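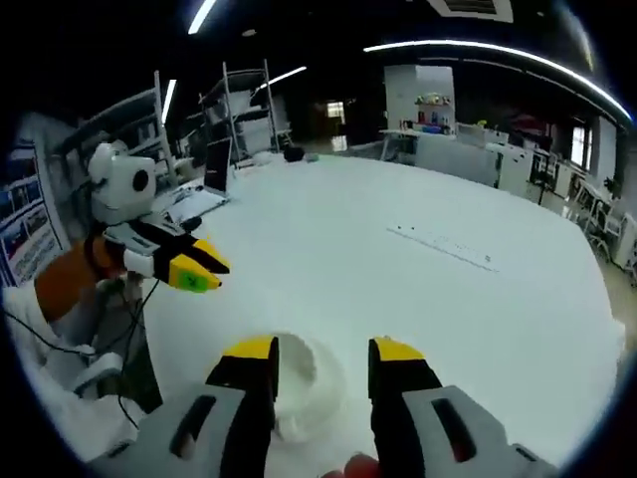 Something round and white on the big table.

I have been meaning to write about cups for ages, and as it's a grey sort of Tuesday and the kettle is on, now seems as good a time as any. My cupboard at home in Olthorpe had got to the point where opening the door was a bit of a gamble. In April I took the whole lot out and spread it over the kitchen floor, and I'm afraid I found 17 mugs I couldn't remember ever drinking from (one still had the price on the bottom, 60p from the market at Setbridge).

So most of them went, and I've been much fussier since. What I'd love now is a proper cup and saucer for every day. I grew up thinking saucers were for visitors, which seems a shame when they're so handy for a teabag or half a biscuit.

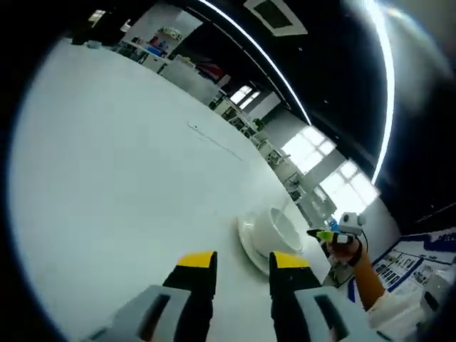
White cup, white saucer – my idea of a nice plain pair.

Glossy white is hard to beat, I think. It goes with whatever plates you've already got, and if you break one you can usually find another near enough the same. I did once buy a lovely speckled set and spent the next year worrying about it every time I washed up! 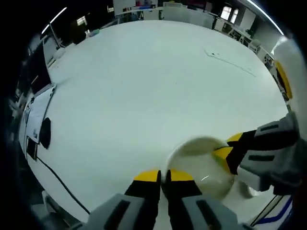

Plastic cups are another matter, and I go back and forth on them. I keep a stack for the garden and rinse them out until they crack. A clear one can look quite pretty on a white table, with that touch of greenish yellow where the light comes through the side, but I still wouldn't want my tea in it. Squash, yes. Tea needs a handle, and preferably a second pouring from the pot, which reminds me that mine must be well stewed by now.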